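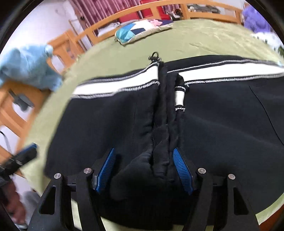
Attachment 1: black fleece jacket, zipper and drawcord

Ticket 1838
Opened: Mar 10, 2024
Product: Drolow fleece set, black with white band
Category: Washing and care
Customer: Ekaette Okeke
Handled by: Adebayo Adeleke, Grirkard customer care
Status: Closed

Customer wrote:

Good morning. I bought the black fleece set from your shop in November and I have a problem with the jacket. After the third wash the fabric along the zipper does not lie straight anymore. It makes folds and gathers, and when I close the jacket there is a wave down the front. The zipper itself goes up and down without a problem, also the pull with the ring is fine.

The second thing is the fluff. The fleece gives loose fibers, and my bedspread is the velvety kind that keeps everything. I fold the laundry on the bed, so each time I need to brush the bedspread after. It is light green and every black hair is visible on it.

I washed by the label, I think, but the label has become hard to read. Is the jacket faulty, or do I do something wrong?

Support replied:

Dear Ekaette, thank you for the clear message. I have three questions before I can say more. Do you close the zipper before the wash? Do you use the dryer? And is the drawcord pulled tight or left long when the jacket goes in the machine?

Please also tell me if the stitching on the white band is whole. If the zigzag thread is broken anywhere, we treat the jacket as a return.

Customer wrote:

The zipper I leave open, always. I do not own a dryer, but I hang the jacket over the radiator in the hallway with the front side down. The drawcord I never touch, so it is as it was.

I looked along the white band on both sides of the zipper and I found no broken thread. There is one place where the thread feels a little thick under the finger, but it is not open.

My husband's cousin Suleiman Yusuf, who did alterations before, says that the tape of the zipper can become shorter than the fleece around it, and then the fleece must go somewhere. Is this correct? He offered to take the zipper out and sew it again, but I do not want to lose my right to return it.

Support replied:

Mr. Yusuf describes it well. Please do not let him open the seam yet. I would first try this at home:

1. Close the zipper fully and turn the jacket inside out.
2. Wash it alone at 30 degrees on a short program, with liquid detergent and no softener.
3. Take it out while it is still damp and lay it flat on a dry towel. Not on the radiator.
4. Hold the zipper at the bottom end and pull gently upward with the other hand, a few times. Do not pull on the fleece.
5. Smooth the fabric away from the zipper on both sides with your palm and leave it to dry completely.
6. If a fold is left, put a cotton cloth over it and press with a cool iron, without steam. Keep the iron away from the plastic parts.

For the fluff, a short-hair clothes brush works better than the sticky roller. Brush the jacket outdoors, in one direction. The bedspread you can go over with a damp rubber glove.

How is the other part of the set? Does it also give fluff?

Customer wrote:

It gives less, I would say.

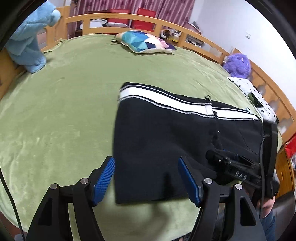

I fold it on the same bed and it is not making such a mess as the jacket does. But I wear it less often, only at home in the evening.

I did the steps 1 to 5 and waited until the next day. The wave in the upper half is almost gone. In the lower half there is still one fold beside the zipper, as long as my thumb – I did not iron yet, my iron has only one cool setting and I do not trust it. The rubber glove was a very good idea, the bedspread is clean in five minutes.

Support replied:

Good to hear. One more wash the same way will probably help the lower half, so the iron can wait. I wrote in your order that the return stays possible while we try.

Customer wrote:

I washed again with the zipper closed. The fold is smaller and I do not see it when I wear the jacket. I would like to keep it. Can you please send me a new care label, or a text of it?

Support replied:

The care text is now in your account under the order, as a page you can print. My colleague Shagufta Sethi will also put a paper copy in the mail. I am closing the ticket, and if the fold comes back you can answer to this same message and it opens again.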